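Search tips... Go

Grippers, cameras, controllers: what's worth swapping first

Quick one today, got a run going in the other window and want this up before lunch. People keep asking which bit to change when the arm keeps fumbling small stuff. Short answer: fingers first, camera second, controller last. Long answer below, sorry for the state of it.

We did all of this in sim before touching the real one. Do that. A broken finger in sim costs you nowt.

Fingers

Start with the test object, not the catalogue. Pick something awkward and stick with it for every gripper you try. Blocks tell you very little. Any old gripper can hold a block. You want a thing with a thin bit, a fat bit and a bit that catches.

Ilir set up our bedroom layout, arm next to the bed, bowl on the blanket, and we've used it for the lot.
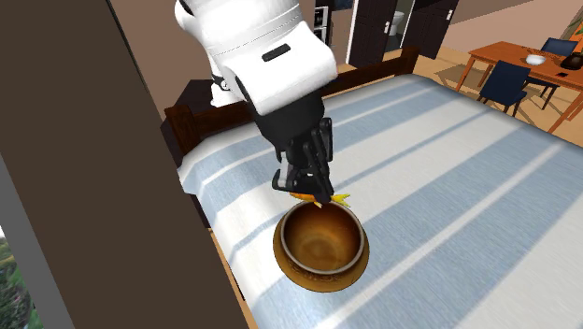
Small things want narrow fingertips and a slow close. Wide pads look safer and they hold well, but they hide the object from the camera and they knock into whatever is next door. Our little orange and yellow fish is a good one for this: forked tail at one end, fingers closed round the other part, and the rim of the bowl right beside it. With the fat Drulard pads we clipped the rim over and over. Narrow ones, far fewer bumps. If your tool has to work next to an edge, measure the gap with the fingers OPEN. Closed tells you nothing about the way in.

Other finger tips, in no order:

- Check both fingers meet before each session. Ours drifted and I blamed the camera for a whole afternoon.
- Write the closing force on the run sheet. We use 6 N for light stuff. Don't trust your memory.
- Rubber sleeves help on shiny things, do bugger all on cloth. Worse if anything, they grab the blanket.
- Don't mix one old fingertip with one new. Swap the pair.
- Lift, wait, look again. Plenty of grips seem fine for a moment then slide.

Soft surfaces

A bed is a pig of a place to pick from. In a proper physics set up the cloth gives, and your height number is wrong the moment anything presses on it. Even when the bed is modelled hard, leave it a bit of slack. Come straight down, stop short, then creep the last bit. Biljana likes to creep for the last 30 mm. I go a bit shorter, I'm impatient.

Stripes are handy by the way. A striped cover gives you something to judge sideways drift by when you play a run back. Plain covers, you can't tell if the hand moved or the view did. 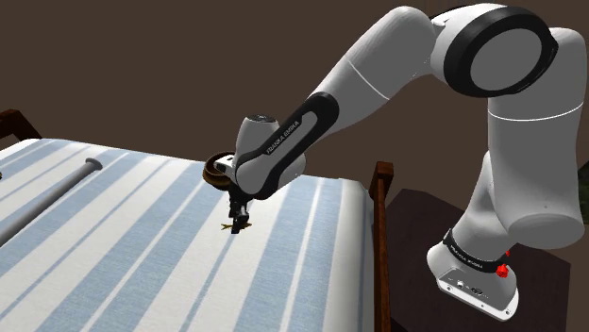 Reading time: 4 mins

Cameras

Wide view from the side is nice for seeing the whole arm but useless for judging the last bit of a grip. Look at how much you lose from over there: the wrist hides part of the bowl and the fingers cover the middle of the thing at their tips, so all you get is an end poking out either side. Fine for checking the elbow isn't about to hit somthing. Not fine for deciding if you've got hold.

So, two views if you can. One wide, one close. If you can only have one, go close and a little above, and put up with not seeing the base.

Frame rate matters less than people say. We tried 30 and then doubled it and the results were much the same, just bigger files. Spend the effort on lighting. Dark gripper over a dark bowl is hard work for any camera, turn the lights up or pick a paler bowl.

Name your views by where they sit. "side" and "close" will still make sense in March. "cam_new_final2" will not. Guess how I know.

Controllers

Two tried, Sarlow and Kolev. Same arm, same fingers, same start position, 200 runs each. That last part is important, Fatos compared his on different days with different objects and had to bin it.

Sarlow: smooth, bit dozy. Good near edges. Takes ages to settle, and you feel it on a long batch.

Kolev: quick, twitchy when the target is small. Held on to the fish in 185 of its 200. Most of the misses were on the approach and not the grip, so slow the approach before you fiddle with anything else. Haven't finished sorting the Sarlow misses, will add when I have.

If you're swapping controllers, change NOTHING else that day. Not the fingers, not the lamp. Save the old settings file somewhere you won't overwrite it. Then save it again.

Tidying up after

- Put the objects back to the same start spots, every time, even when you're only having a quick go
- Keep the failed runs. Mafalda sorts hers by where it went wrong (approach, close, lift, let go) and it's the most useful folder we have
- Note which fingers were on. In words
- Restart the sim beetween batches, ours gets sluggish after around 6 hours

Still to try: the Grultunen three finger hand. Ankica says it's lovely on round things and hopeless on flat. Will report back when the licence comes thruogh.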